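The Nuvik 4 Carbon Steel Skillet: Four Months In

I have owned eleven frying pans in my adult life, and ten of them died of the same thing, a coating that started out slick as a skating rink and ended up in somebody's eggs. So when my sister-in-law told me she had moved over to carbon steel and would never go back, in the tone people use for religion and air fryers, I said I'd think about it. I thought about it for a year. Then the tenth pan went, and I bought the Nuvik 4.

I bought it with my own money from Cuevas, the kitchen supply store out past the car wash. You can get it online for a few dollars less, but I like to pick a pan up before I marry it. The number in the name has no connection to its size that I could find. The next one up is the Nuvik 6, and there isn't a 5, and the man at Cuevas got a little short with me when I asked about it.

What you get

A pan, in a box that is much too big for it, and a booklet. The booklet is printed in very small type and spends its first two pages congratulating you. After that it tells you to wash off the factory wax with hot water and a stiff brush, and it says this takes "a few moments." I would like to meet the person whose moments those were. I scrubbed through one entire baseball game on the radio, including extra innings, before the water stopped beading.

My advice is to boil water in it first and pour it out, twice, then scrub. The booklet doesn't mention this. I got it from Dede Quartey, who teaches the Saturday-style short courses at the Wudedstead adult center and has ruined more cookware than I have ever owned. She told me to dry it on the burner, too, and never with a good dish towel, advice I received one good dish towel too late.

Seasoning

This is the part that scares people off, and I'd say they're about half right to be scared. You rub in a very thin coat of oil, you wipe it off as if you had made a mistake, and then you heat the thing until it smokes. Then you do it again. Most people use too much oil. I used too much oil. The result was a sticky amber film with the texture of an old movie theater floor, and I had to take it off with coarse salt and start over.

Second time, I wiped until I was sure there was nothing left, and that was the correct amount. Three rounds on the stovetop and it stopped being tacky. Open a window. Open all of them. My smoke alarm talks, and it had a lot to say. 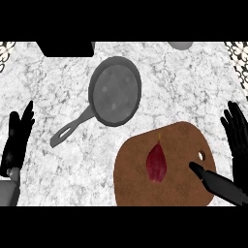
Anyone used to nonstick should plan on a bad first two weeks. Eggs will stick. You will go online and read that you're using too little butter, too much heat, too little heat, cold eggs, or the wrong eggs. In my case it was heat. Carbon steel gets hot faster than you expect and stays hot longer than you'd like, and my old setting of "medium, I guess" was much too high for it. I now preheat on low for as long as it takes to empty the dish rack, then add the fat, then the eggs, and I leave them alone. Leaving them alone was the hard part.

By week three I had a fried egg that slid. I called my wife in to see it. She was on the phone and gave it a thumbs up, so I consider it witnessed.

How it cooks

Very well, with a few complaints. It puts a crust on a pork chop that my old pans couldn't have managed with a note from the governor. Potatoes are the best thing I make in it. Cut them small, dry them properly, give them room, and don't stir until you can smell that you should. Grilled cheese comes out evenly brown right to the corners if you move the bread once.

Fish is a coin toss. Skin side down and patient, I've had it come away clean. With a thin fillet on a hurried evening I have served what we agreed to call chowder.

Don't cook tomatoes in it for any length of time, or anything with wine or a lot of lemon. The acid eats the seasoning, and the sauce picks up a taste like a doorknob. I made a quick tomato sauce in January to see if people were exaggerating. They weren't. It cost me the whole surface, and I was back to smoking up the kitchen for an afternoon.

Fruit I was nervous about for the same reason, but it has been fine. Pears in butter and brown sugar, cut side down, ten minutes or so, then out of the pan right away and into a dish. Pick pears that are still firm, the ones you'd be annoyed to find in your lunch. Ripe ones fall apart as soon as you try to turn them. I wash the pan while it's still warm, because sugar that has had a night to think about it won't leave.

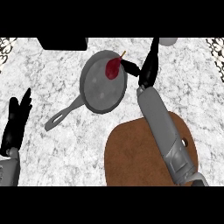 Pan and pear. See the paragraph on firm ones.

The handle

Flat, long, and hot. I have no quarrel with the length, which gives you decent leverage, but it does get hot, and farther up than you'd think. The booklet describes it as "stay-cool on most ranges." Mine must be one of the other ranges. Cuevas sells a little sleeve for it, which I resisted on principle until I grabbed the bare handle a second time.

The angle is a bit steep for my oven, too. It goes in, but only on the lower rack, and only if I turn the pan so the handle runs corner to corner. If you have a small oven, take a tape measure to the store. People will look at you. Let them.

Against the Sernmont

The pan everyone compares this one to is the Sernmont, which my neighbor owns and lent me for a couple of weekends in exchange for a ladder. The Sernmont is heavier and takes longer to come up to heat, and once it's there it holds steadier. For steaks I'd give it the edge. For everything else I reached for the Nuvik, mostly on account of my wrist. The Sernmont also costs nearly 100 dollars more, and it arrives already seasoned, so some of that money is buying you your baseball game back. I can see how a person might think it a fair price.

A word on the online reviews. When I last looked, the Nuvik had 1502 of them, and 258 gave it a single star. I read a good many of those, as my evenings are my own. Most are from people whose pan rusted, and most of those people put it in the dishwasher. Several say so in the first line, quite proudly. A smaller group got one that rocked on a flat glass stove, and I take that complaint more seriously. Mine sits level, but I cook on gas and wouldn't notice a slight wobble. If you have a glass top, set the pan on something flat and press the rim all the way round before you throw out the box.

Upkeep

Less than I feared. Warm water, a brush, dry it on the burner, a few drops of oil wiped on and wiped off. The whole business is shorter than waiting for the sink to drain in my kitchen. A little soap won't hurt it, whatever your uncle says. I left it wet overnight once and had orange freckles by breakfast, and they came off with salt and a rag.

The surface won't stay pretty. Mine has gone through bronze, a sort of bruised blue, and a patchy stage my wife described as "unwell." If you want a pan that looks like the one in the store, buy it and hang it on the wall.

Who should buy it

If you cook most nights and don't mind a pan with opinions, I'd get this one over the Sernmont and spend the difference on pork chops. If you mainly make tomato sauce, or you share a kitchen with somebody who loads the dishwasher while you're out of the room, get stainless. And if all you do is eggs, keep a cheap nonstick around for the first month and let the new one practice on potatoes.

Four stars. I'd have gone to four and a half, but my palm still has a mark on it.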